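About Getthorpe Grounds

Getthorpe Grounds manages open land on behalf of schools, parks departments and private owners in and near Pokville. The work consists of ground assessment, soil repair, mulch supply, turf renovation and fence maintenance. We do not build houses, pave driveways or plant ornamental beds.

The company began with a single mowing contract and moved into ground repair when clients asked for help with fields that no longer drained. Assessment is now the first stage of every contract. A field that looks uniform in August can have several different surfaces when the snow goes off it, and each of them needs its own treatment.

What we assess

Late winter and early spring are the main survey period. Torn-up soil shows its structure at that time of year, and patches of old snow indicate where shade and low spots hold moisture. We record soil type, surface roughness, slope and the position of boundary features. No wheeled equipment goes onto open soil until it passes a hand test: a lump taken from spade depth must crumble under thumb pressure. If it smears, the work is postponed.
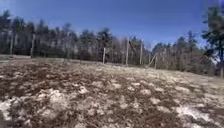 Survey points are set on a grid and marked with flags. At each point a soil core is taken and split into an upper and a lower sample. The upper sample is tested for organic matter and acidity, the lower one for compaction and drainage. Clients receive the figures in a table with a plan of the field. Interpretation is kept on a separate sheet so that the readings can be given to another contractor if the client prefers.

Mixed and stony ground

Many of the fields we take on have been used for something else before. Former storage yards, temporary parking and old access routes leave coarse material in the top layer, and grass established over it thins out in dry weather. We grade this kind of ground into three classes. Class A can be raked and overseeded. Class B needs the coarse fraction screened out and the remaining soil put back. Class C is better left as hard standing or covered.

The class is assigned by sieve analysis of a bulk sample. Visual grading is used only to decide where the samples are taken, as dead grass and pale stone are easily confused at a distance.

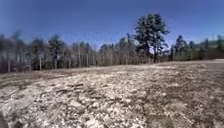

Screening is done on site where access allows. Oversize material is stockpiled by the gate for the owner to reuse, usually as a base for paths. Topsoil is not imported unless the recovered soil falls short of the specified depth. When it is imported, the supplier's test certificate is included in the handover file.

Wood chips and mulch

We supply wood chips in two grades. The coarse grade goes on paths, gateways and storage areas. The fine grade is for tree bases and hedge lines. Both are sold by volume, and the minimum delivery is 2 cubic yards. Chips are held in open piles and turned with a loader, with the interval between turns set by core temperature. Treated lumber, painted wood and pallets are not accepted as feedstock.

Recommended depth on paths is four inches after settling. Mulch at tree bases should be kept clear of the trunk. Color varies between loads with species and age, and we do not dye the product.
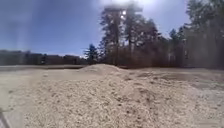

Hauksdóttir

Page text last revised June 4, 2024.

Turf and boundaries

Grass areas are assessed once growth has started, since matted dead grass in early spring is a poor guide to the condition of the roots. The standard treatment is a light rake to lift the mat, a two-week wait, then a count of live shoots per sample square. Areas that pass are left alone apart from mowing. Areas that fail are slit-seeded with a mix matched to the soil results.

Fences are inspected on the same visit. We check posts for movement at ground level, mesh for tension and breaks, and rails for loose fittings. Vegetation is cleared from the base of chain-link by hand or with a string trimmer. Records are kept in Givis, our job system, and clients can request an export at any time.

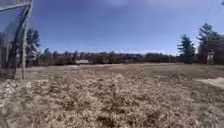

Pokville Parks wrote after the first season that raking the dead mat had seemed like wasted effort until the shoot counts came in, and that they would have reseeded 200 sample squares when only 13 had failed. They also asked for the counts to be sent before the invoice, and the reporting order was changed accordingly.

Working with us

Requests for assessment should include a site plan, the location of gates and any known buried services. Irrigation lines must be marked by the owner before coring begins. Quotes for repair work are issued after the assessment and itemized by area. Mulch orders do not require an assessment and can be placed through the yard office, with delivery subject to ground conditions at the drop point.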